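Home Products Guides Spare parts Contact

Section 4. Fitting the Ileck drop-in basin to an existing worktop

Please read this section completely before you take any tool in the hand. The Ileck basin is made for a worktop which already has an opening. If your worktop has no opening, go first to the section "Cutting with the Mollah template" and come back after.

Before you begin

Check that you have all parts. The Grason fixing set (order number 1492) contains the clips, the screws and the sealing strip. The waste fitting is packed in its own bag. The sealant is not included, and you must buy one which is suitable for kitchens and for metal.

Note: The clips in set 3193 are longer. They are for thick worktops only. Do not mix the two sets on one basin.

Caution: The cut edge under the rim can be sharp before fitting. Wear gloves until step 8 is finished.

Preparing the opening

1. Close the water at the main valve. Open the tap and let it run until nothing more comes.

2. Remove the old basin, if there is one. Cut the old sealant with a thin blade and lift from the back side first. Ask a second person to hold the basin from below.

3. Scrape the old sealant from the worktop. A plastic scraper is better than a metal one. Wipe with a little alcohol on a cloth and wait until the surface is dry.

4. Look at the inside edge of the opening. If the material is swollen or soft, it must be repaired before you continue. Paint the bare edge with sealing varnish and leave it overnight.

Fitting the basin

5. Put the basin upside down on a blanket. Press the sealing strip into the groove below the rim, starting in the middle of the back side. Do not pull the strip. A pulled strip becomes shorter later, and a gap will open at the corner.

6. Hang the clips loosely on the rail. There must be a clip no more than 10 cm from each corner.

7. Turn the basin and lower it into the opening, the back side first. Move it until the distance is equal left and right.

8. Tighten the clips by hand, always one and then the opposite one. Finish with a screwdriver, a quarter turn each. Stop when the rim touches the worktop everywhere.

Caution: Do not use an electric screwdriver. Too much force will bend the rim and it cannot be made straight again.

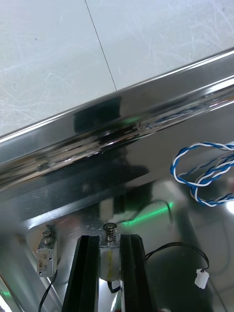
9. Put a thin line of sealant around the outside of the rim and smooth it with a wet finger. Take away the rest immediately with a damp cloth.

10. Do not use the basin until the sealant is hard. The time is printed on the tube. In a cold kitchen, for example in February, please give it one more day.

Connecting the waste

Follow the drawing in the bag. The flat washer goes below the basin and the shaped washer goes above. Tighten the large nut by hand only. Fill the basin, let the water go, and feel with dry paper under each joint.

Note: If a joint drips, open it, clean the washer and fit it again. More force does not help.

Care

Wash with warm water and normal washing-up liquid. Rub in one direction. Stistus cleaning paste may be used two times in a month, but never with steel wool. Bleach must not stay on the metal.

For questions about the fixing set write to Amparo Inga in the parts office. Corrections to this guide are collected by Thư Ngô. Please give the section number and the step.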